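Wimbridge Short Course in Practical Robotics
Handout 3: Good habits for arms that share a room with people and appliances
Mar 26, 2021

Last time we finished on risk assessment, and I promised we would get to the fun bit, where the paperwork meets a real floor with real machines on it. 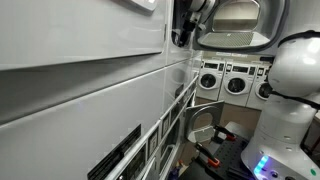

A risk assessment belongs to a task in a place. It does not belong to the arm! You can buy the gentlest arm on the market, put something sharp in its gripper, stand it next to a hinged door, and you have a new set of hazards that the maker never saw. So we always begin with the whole cell: arm, gripper, workpiece, furniture, and whoever might walk in.

Reading for this part
ISO 10218, parts 1 and 2 (part 1 is for the robot, part 2 for the system and how it is put together), then ISO/TS 15066 for people and robots working together. Read the definitions first. They look dull and they save hours of arguing later.

Doors, drums and other traps
Laundry machines make a lovely teaching case. A round door opening is a place where a wrist can get pinned, and the gap between an open door and its hinge is another. Walk through the job at slow speed and write down every spot where a hand could be caught between the arm and something that won't move. With two arms you must also look at the space they share — each may be perfectly safe alone and still make a nasty trap together.

Clamps and fixtures
Anything bolted or clamped near the arm is part of the cell, so it goes on the drawing. Check clamps by hand at the start of each session. If you move one, the old path check no longer counts, and you run it again. Yes, even if you only moved it 20 mm.

House rules for the Tilldale exercises
Teach new paths at reduced speed, with the enabling device in your own hand.
Know where both emergency stops are before power goes on.
Keep cables clear of the joints through the full range of movement.
Keep the floor around the base clear.
Do not trust a status light until you have read what its colours mean for that model.
Go to 100 per cent speed only after 3 clean slow runs, all with the final gripper and load.

Writing it up
Use the Tetix log sheet. One line per hazard: where it is, who could be hurt, what you did about it, what risk is left. The best sheets from last term's Quintana project had crossings out all over them, and I loved that — people had gone back and looked again.

For next time, bring a sketch of your own cell with at least 2 pinch points marked on it. Pencil is fine.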